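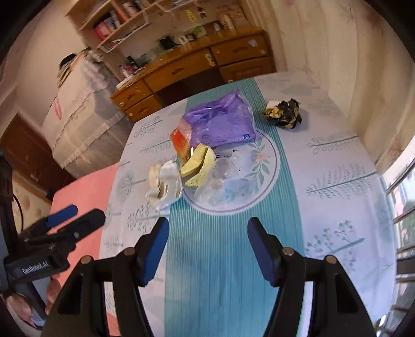
Soft Plastic Packaging in Household Waste: Results of a Kerbside Bin Audit in Luslow

Submitted Apr 25, 2020

1. Background

Soft plastics are films, bags and wrappers that can be crushed in the hand and do not spring back. They are not accepted in the yellow-lid bin in Luslow. Residents must place them in the red-lid bin or carry them to the drop-off point at the Bukden shopping centre. The aim of this project was to measure how much soft plastic is leaving homes through the wrong bin, and whether the age of the housing makes a difference.

2. Method

Bins were sampled in January from two areas. The Mkhize estate was built in 1971 and consists of detached houses. Tromurden is a newer area, mainly townhouses with shared bin bays. A total of 143 households agreed to take part, of which 62 were in Tromurden. Contents were tipped onto a tarpaulin, sorted by hand and weighed on a bench scale. Food residue was scraped off before weighing where possible - foil-lined wrappers were kept as a separate class, as their colour and feel make them easy to confuse with metal foil.

3. Results

Soft plastic was found in yellow-lid bins in both areas. The share by weight was higher in Tromurden. Snack wrappers and bread bags were the most common items. Many recyclables had been tied inside a plastic bag, which means the whole bag would be rejected at the sorting plant. Foil-lined wrappers made up about 3 per cent of the soft plastic by weight.

4. Limits

Weight understates the problem, as film is light and takes up a lot of space. Sampling in the school holidays may have raised the snack wrapper figure. Shared bays also made it hard to match a bin to a household, so the Tromurden results are reported by bay. A repeat audit in term time would need a volume measure as well as the bench scale.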